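Tindton Community Tool Library
Progress report to the Carnis Fund, second instalment
Prepared by Nerys Foulkes, coordinator
2026-01-01

Dear Gizella,

Thank you again for your patience over the holidays, and for the kind note you sent after the November open day. It went up on the corkboard beside the kettle and has been read by just about everyone who has come in for a cuppa.

Memberships first, as I know that is the part your board asks after. We closed the year with 132 paid households, and they took out 2557 loans between them. The hedge trimmers and the carpet cleaner are still the favourites, and there is a waiting list for the tile saw that I would dearly love to shorten. Bence Szabó has now moved the whole catalogue off the old card system, which took him most of the spring and a good deal of muttering, and members can finally reserve things from home.

The repair evenings have been the happy surprise of this period. We began with two a month at the Plollholm hall and have kept to that, although Aranka Simon would run them weekly if we let her! People bring lamps, toasters, prams, a favourite old radio, and they stay to chat long after the job is finished. We have had some trouble with parking on the McAlister Road side and are talking with the neighbours about it.

Spending to date on your grant is $3457, nearly all of it on shelving, blades and electrical testing. The colour-coded labels came in under budget, so with your approval I would like to put the difference toward a second ladder rack. 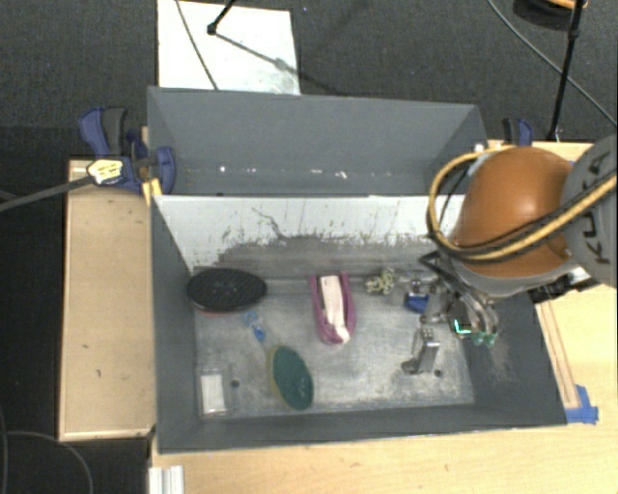

Large grey bin with divider, on the wooden table.

Sverre Haugen has offered to lead a sharpening class in the new year, and we have set aside the small room for it. I still owe you the insurance renewal — it is with the broker, and I will forward it the day it lands. The member survey will come with the next report, along with the comments in full, including the long one about wheelbarrows.

With warm thanks from all of us,
Nerys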